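Water Hardness and the Building Softener: Notes for Residents

Primby House has had a shared water softener since the boiler room was rebuilt. The Eltex unit serves all cold and hot lines except the kitchen cold taps and the two garden spigots, which stay on untreated city water. Several residents have asked why kettles still scale up while shower heads stay clean. The kitchen cold tap is hard water by design, so a kettle filled there will collect lime at the normal rate. A kettle filled from the bathroom tap will not, but softened water carries a little added sodium, and anyone on a restricted diet should keep drinking from the kitchen side.

The softener works by ion exchange. Water passes through a tank of resin beads charged with sodium. Calcium and magnesium stick to the beads and sodium goes into the water in their place. When the resin is close to full, the valve head flushes the tank with brine and sends the waste to the floor drain. Our unit is set by volume. It regenerates after every 3,000 gallons, with the start held back until 2 a.m. You may hear a low rushing noise in the first-floor hallway when it runs. Water is still available during the cycle, but it bypasses the resin and comes through hard.

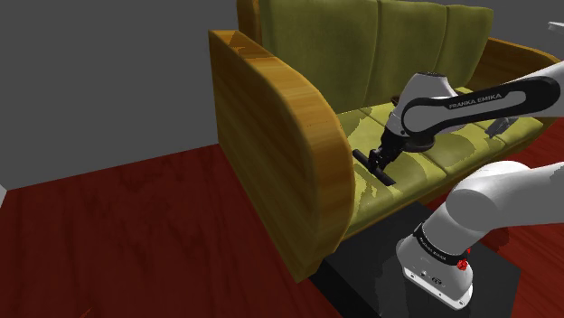
The bypass matters for anyone who runs a dishwasher or washing machine overnight. A load started after 2 a.m. on a regeneration night gets unsoftened water, and the detergent dose that works in the daytime will be too small. If glasses come out cloudy, check the start time first. A delayed start of 5 a.m. or later avoids the cycle entirely.

Salt is now bought from Kwiatkowski in 20-kilogram bags. The earlier supplier's pellets broke down into fine grains at the bottom of the brine tank and formed a crust above the water line. The pump drew weak brine for part of the winter and the resin was never fully recharged, which explains the white film that residents on the upper floors reported. The tank has been emptied, rinsed and refilled. Please do not add salt yourself, including table salt or ice melt.

Detergent should be cut back on softened water. Most packages print separate doses for soft and hard water, and the lower figure is the correct one in this building. Too much detergent leaves residue in towels and in any removable fabric covers that are washed at home.

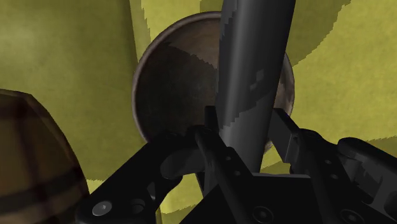

Shower cartridges and faucet aerators fitted before the softener was installed may still hold old scale. Unscrew the aerator, soak it in white vinegar overnight, rinse it and put it back with the washer facing the same way. Do not soak parts with a brass or nickel finish for longer than an hour.

The next service visit is set for August. Prodness will replace the sediment filter, test the valve seals and take hardness readings on each floor. Water will be off for part of one morning, and the exact day will be posted by the mailboxes.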